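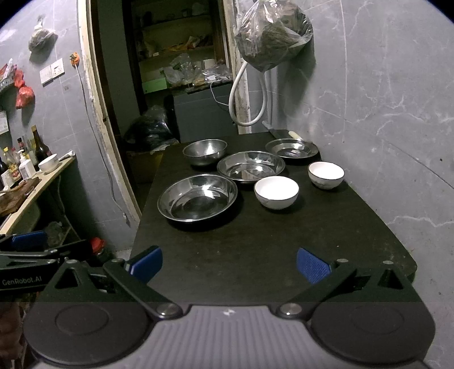
Steel for every day, china for soup

Ľubica Slanina bought her first steel plate in October, from a hardware shop that was closing down. It cost her 80 pence and had a dent in the rim. She ate her tea off it that night and has hardly used her dinner service since.

She now runs Cimuvby, a small shop selling second-hand tableware, and most of what goes out of the door is stainless steel. People come in for one dish to put under a plant pot and go home with a set. Students like it, and so do parents of small children and anyone who has moved house more than twice.

The basic kit is short. A big plate with a raised rim does for the main meal. Shallow plates take bread, salad, sliced fruit or whatever is waiting to go in the pan. A deeper bowl is for rice, for dressing leaves or for beating eggs. Add a couple of white china bowls and a knife and you can feed two people on most nights of the week.

The rim matters more than you might think. On a flat plate, gravy goes where it likes. With a raised edge you can carry dinner from the cooker to the table, or to the sofa, and it will still be on the plate when you sit down. Slanina tells customers to run a thumb along the edge before they buy. A rolled rim feels smooth all the way round. A cheap one can have a sharp place where the metal was trimmed, and that will find your hand when you are washing up.

Weight is the other thing to check. Thin steel rings when you tap it and slides about under a fork. She keeps kitchen scales on the counter for people who want to compare. Her favourite serving plate, a Holub, weighs 658 grams. The one she sells to campers is 200 grams, and she wouldn't want to cut a chop on it.

Steel has its faults. It gets hot quickly, so a deep bowl of soup is awkward to hold, and it lets the heat go just as fast. That is where the china comes in. Slanina uses white bowls with a dark line at the rim for soup, porridge and noodles, and she likes them to match even when nothing else on the table does. Two is enough in her house. If more people come, they get steel and a tea towel to hold it with.

You can't put steel in the microwave either, so leftovers go into a china bowl to be warmed up. And it scratches. New plates have a bright finish that shows every fork mark for the first few months, then the marks run together and you stop seeing them. Scouring powder makes this worse. Hot water, washing-up liquid and a soft cloth will do for nearly everything. For the rainbow stains left by hard water, wipe the plate with a little white vinegar, rinse it and dry it straight away.

Salt should go in after the water has come to the boil if you are using a steel pan, and wet salt shouldn't be left sitting on a steel plate overnight. It can leave small pits that won't polish out.

Storage is easy. Plates of the same make stack tightly, and a dozen take up less room than four stoneware ones. Mixed makes are less tidy. Slanina puts the widest at the bottom and keeps her Pastura bowls in a separate pile, as they jam inside one another if they are put away damp. Knives go in a drawer or on a rack, well away from the stack.

Prices at Cimuvby start at a pound for a small plate. The dearest thing in the shop when we called was a boxed Brostum set, number 726 in the stock book, with the paper still between the plates. The dented plate from the hardware shop is not for sale. It was on the draining board in the back, with a crust on it.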